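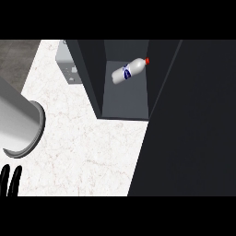
A white bottle with a red cap on the shelf of a dark gray cabinet in a computer-rendered kitchen.

The Dillness coal plant will shut its last generating unit in February, four years earlier than planned, its owner Larnach said in a notice to staff and county officials.

Larnach said the unit ran at a loss for most of last year as cheaper wind and solar power pushed down daytime prices. It had looked at running the plant only in winter but found that repairs to the boiler would cost more than the unit could earn.

The plant employs 42 people. Larnach said 12 of them will stay on for the cleanup, and the others will be offered severance or jobs at the company's gas plants.

"We knew it was coming, but we were told we had until the end of the decade," said Gladys Masanja, a shift supervisor at the plant. "People bought houses on that."

The closing will also cut into the budget of the Dillness school district, where the plant is the largest single taxpayer. Superintendent Caoimhe Brennan said the district would lose 20 percent of its property tax income once the site is reassessed. She has asked the state to phase in the loss over several years.

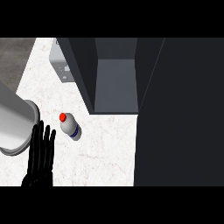 A small white bottle on its side on a marble countertop, in a computer-rendered view from above.

A replacement for part of the plant's output is already in the permit process. Kinyua, a battery storage developer, wants to build on the old coal yard and use the existing grid connection. Project manager Harsh Dixit told county commissioners that construction would bring temporary work but that the finished site would need few permanent staff.

Commissioner Luzius Leitner said he would back the permit only if Larnach first agreed in writing to a schedule for clearing the ash pond. Larnach said it would publish its cleanup plan after the unit closes.

The grid operator has reviewed the closing and found no risk to supply, according to the company's notice. A hearing on the battery permit starts at 6 p.m. at the Pisomwood Community Hall and is open to the public.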